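Lettre d'information de l'Atelier de réemploi informatique Luvano
Vie des ateliers

Remise en service des postes fixes : le démontage des unités centrales entre dans sa seconde phase

La direction de l'établissement Luvano informe ses adhérents et ses partenaires que la seconde phase du programme Brusico, consacrée au tri et à la remise en état des ordinateurs de bureau, se poursuivra jusqu'en juillet. Le programme porte sur un lot de 648 unités centrales, cédées par des collectivités et des entreprises du territoire à l'occasion du renouvellement de leurs parcs. À ce jour, 423 d'entre elles ont été ouvertes, contrôlées et enregistrées.

Les unités retenues pour cette phase sont des tours de format classique. Elles sont traitées à plat, panneau latéral déposé, de sorte que la carte mère, le bloc d'alimentation et la cage des disques restent accessibles d'un seul côté. Le plan de travail à lames permet de poser le boîtier de manière stable ; un bac compartimenté, placé à proximité immédiate, reçoit les pièces à conserver. 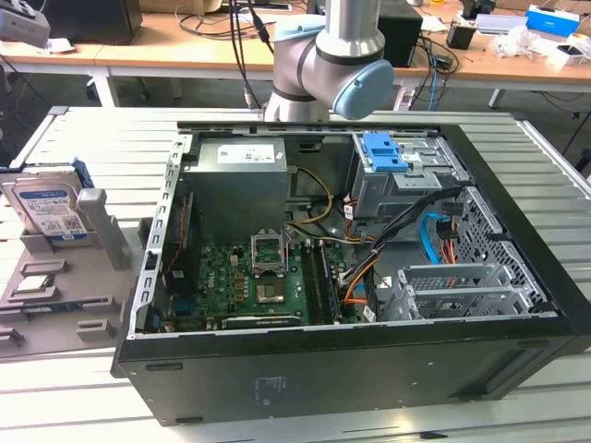
L'ordre des opérations a été arrêté au printemps, après une période d'essai. Le disque dur et le processeur sont les deux éléments dont la traçabilité est exigée par nos conventions de cession : le premier en raison des données qu'il peut contenir, le second en raison de sa valeur de réemploi. Ils sont inscrits séparément au registre, sous le numéro de la machine d'origine, et ne rejoignent le stock commun qu'après validation du responsable d'atelier.

M. Paavo Salminen, responsable technique du programme, rappelle que le support du processeur demande une attention particulière. Une fois la puce retirée, les contacts se trouvent à découvert, et le moindre choc peut rendre la carte mère inutilisable. Il est donc demandé aux équipes de ne faire passer ni outil ni câble au-dessus du support lorsque l'étrier de maintien est relevé, et de rabattre celui-ci dès que le contrôle visuel est achevé.

Les disques durs

Dans les tours du lot Brusico, les disques de 3,5 pouces sont montés sur des glissières ou des berceaux en plastique bleu, qui permettent une extraction sans vis. Ces accessoires sont devenus difficiles à obtenir. Lors de la première phase, un certain nombre d'entre eux avaient été séparés des disques puis mélangés à d'autres références, ce qui a retardé le remontage de plusieurs séries. La consigne est désormais de laisser chaque disque dans son support jusqu'à son passage au poste d'effacement.
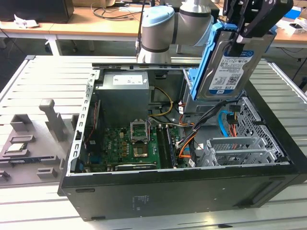
Les étiquettes des disques doivent demeurer lisibles tout au long du parcours. Le numéro de série est relevé au moyen du code-barres lorsque celui-ci est intact, à la main dans le cas contraire. Il est rappelé que les étiquettes de l'établissement se collent sur le support en plastique, jamais sur l'étiquette du fabricant. Les disques dont le numéro ne peut être établi avec certitude sont mis de côté et détruits ; ils ne font l'objet d'aucune remise en circulation.

L'effacement est confié, comme l'an passé, à la société Fimska, qui délivre une attestation pour chaque disque traité. Ces attestations sont conservées par le secrétariat et transmises sur demande à l'organisme donateur. Les donateurs qui souhaitent la destruction physique de la totalité de leurs disques peuvent en faire mention dans la convention - cette option n'entraîne aucun frais supplémentaire pour les lots en cours.

Le câblage

Une remarque a été formulée à plusieurs reprises au sujet des faisceaux de câbles. Les cordons d'alimentation jaunes et noirs, ainsi que les câbles SATA rouges ou bleus, doivent rester dans le boîtier lorsque la machine est destinée au remontage. Ils sont ramenés vers le côté, sans être noués ni serrés par un collier définitif. Les câbles SATA dont la languette de verrouillage est cassée sont à remplacer ; le magasin en tient à disposition un stock de plus de 2 000, issu des lots antérieurs.

Les barrettes de mémoire et les connecteurs

Les barrettes de mémoire sont laissées en place pendant la dépose du disque, puis contrôlées une à une. On veillera à ouvrir entièrement les clips de maintien avant de tirer sur la barrette, et à la saisir par les bords. Les cartes d'extension suivent le même régime, à ceci près que leur équerre doit être libérée au préalable.

S'agissant des disques, le circuit imprimé et les broches de connexion sont fragiles. Le disque se manipule par son berceau ou par ses flancs, et se dépose dans le bac sans que la face portant le circuit frotte contre une autre pièce.
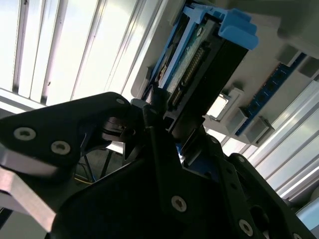

Calendrier et informations pratiques

Les 3 prochaines livraisons de matériel reconditionné seront adressées aux associations ayant déposé un dossier complet avant la clôture de l'appel. Chaque poste est remis avec un clavier, une souris et une fiche indiquant les composants remplacés. Les écrans relèvent du programme Tamayo et doivent faire l'objet d'une demande distincte.

L'atelier reçoit les dépôts de matériel le matin, de 9 heures à 11 h 30, sur rendez-vous pris auprès du secrétariat. Les unités centrales sont acceptées complètes ou incomplètes, à condition que le boîtier ne soit pas déformé. Les donateurs sont invités à joindre une liste des numéros d'inventaire et à retirer, dans la mesure du possible, les antivols et les étiquettes nominatives.

Les adhérents désireux de suivre la formation au démontage peuvent se faire connaître par écrit. La séance dure une demi-journée et comprend un rappel des règles relatives aux décharges électrostatiques, la tenue du registre et le démontage complet d'une tour. Les inscriptions sont prises dans l'ordre d'arrivée des demandes.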